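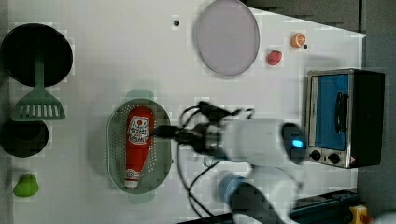
Consuelo Cantero wants the bad runs kept. All of them, she told the Asska group – the slips, the second tries, the ones where the operator stops to think. A robot that has only seen clean work has no idea what to do when work gets messy.

Tamás Fekete disagreed and still does. We come back to their argument in 4.3. First the basics.

Chapter 4
Showing the Task

Two ways to show a robot a task. By hand: you take hold of the arm and move it through the motion yourself, joints loose. By remote: you stay off to the side and drive it with a controller, or with a second arm that the first one copies.

By hand is quick to learn. You feel the weight, you feel when the fingers touch something. But your own hands and sleeves get into the camera view, and the robot later has to work without them there. Remote keeps the view clean. Costs you the sense of touch, mostly, and new operators squeeze too hard or close to early.

Take one small job, a toy ketchup bottle and a colander. Fingers closed on the side of the bottle, near the label. Easy to say. Where does the demonstration start, though – at the grip, or back when the arm was still on its way over? And does the pan on the same table matter? The person knows it doesn't. The recording does not say so.

At Mostis the first set was 20 demonstrations, one operator, same start position each time. The arm learned the start position. Later set, 2000 demonstrations, 16 operators, objects moved between runs. Much better, and alot slower to collect.

Terms to know before 4.1: demonstration, operator, trajectory, grasp, reset. Reset is the one students skip. Don't.

4.1 Teaching by Hand

Set the arm to free-move mode. Check the payload setting before you let go of it.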